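The Policy That Practiced on the Wrong Fruit

The robot in the Dutari lab has a simple job. It picks up a round object and puts it into a tall glass. Then it does it again with the next one, if there is room. A child of three can manage it. For a learned controller it is a fair test, since the opening is narrow, the walls are clear, and the first object changes how far down the second can go.

Archie MacAulay has spent the past year on a narrow question about that job. If a controller learns to load a glass using one kind of object, how much of that skill is left when the object is swapped for something else of similar size? He works mostly in simulation, on a small team based in Plistcombe, and he describes his interest as bookkeeping. He wants to know where the successes come from.

The team's controller, called Guthrie, is trained by imitation. An operator drives the simulated arm through the task, and the software records the camera views along with the motion of the arm. Guthrie then learns to produce similar motion from similar views. The full training set for the glass task is 394 demonstrations, all recorded in the same virtual room with the same table and the same wall behind it.

MacAulay keeps the room fixed on purpose. In earlier work the team changed the lighting, the table, and the objects all at once, and when the success rate dropped there was no way to tell which change had done it. Now they change one thing and leave the rest alone. 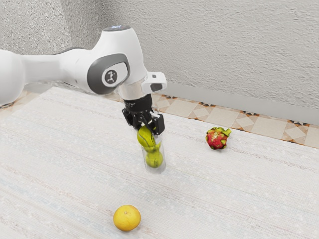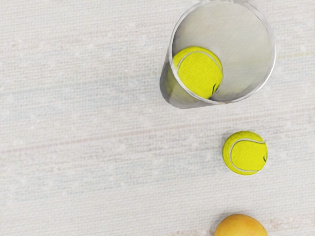
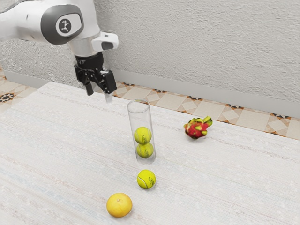
Rendered scenes from the glass-loading task, with green fruit in the first and tennis balls in the other two.

The measure MacAulay cares about most is what he calls carryover, the share of successes that survives a change of object. To get it, the team runs the controller on the objects it was trained with, then runs it again from the same starting positions with the new ones. A placement counts only if the object ends up inside the glass and the glass is still upright. The yellow citrus fruit and the dragon fruit on the table are never targets. They are there as distractors, and a trial in which the arm reaches for either one is scored as a failure even if it recovers. Two tennis balls stacked in the glass, as in the third picture, count as two placements.

Trained on fruit alone and tested on fruit, Guthrie made 129 successful placements in the main series. With tennis balls in the same starting positions, it made 115. MacAulay had expected a bigger loss. The balls are a different color and a different shape, and the controller had never been shown one.

The more useful finding came from sorting the failures. Most of them happened on the second object. The controller would get the first ball in without trouble, then come back with the next one and let go too early, so that it hit the rim and rolled off across the mat. In the fruit trials it had learned to lower the second piece slowly until it met the first. With balls, it seemed to be working from the wrong idea of where the top of the first one was.

To check this, the team made a second version of the controller, called Bestarer. It is the same network with one addition. Before each release, it has to predict how far the gripper can go down before the held object touches something. That prediction is trained on the same demonstrations, with no new data. Most of the early releases went away, and the results on fruit did not get worse.

There was a cost. Bestarer is slower. It tends to hover over the glass before committing, and on some trials it hovered so long that it ran out of time. Those trials are scored as failures too. MacAulay thinks the time limit is too short and has said so in the write-up, but he left the limit where it was so the two controllers could be compared.

The overhead view turned out to matter more than the team had planned for. From straight above, the rim is easy to find but depth is hard to judge, and the clear wall bends the outline of whatever is inside. The side view shows how high the stack is but can be blocked by the gripper. When the team removed the overhead view, the controller missed the opening more often. When they removed the side view, it found the opening and released early. Neither view alone came close to the two together.

All of this is simulation, and the write-up does not claim more. Rendered glass is a hard thing to get right, and the software treats a tennis ball as a rigid sphere with a felt texture painted on it. A real ball gives a little when squeezed and can catch on a rim. Fruit is worse, since no two pieces weigh the same.

A trial on a physical arm began in August with 4 glasses of different widths. The widest is going well. The narrowest leaves so little space around a ball that the fingers touch the rim on the way in, and MacAulay is now deciding whether to change the fingertips or drop that glass from the test.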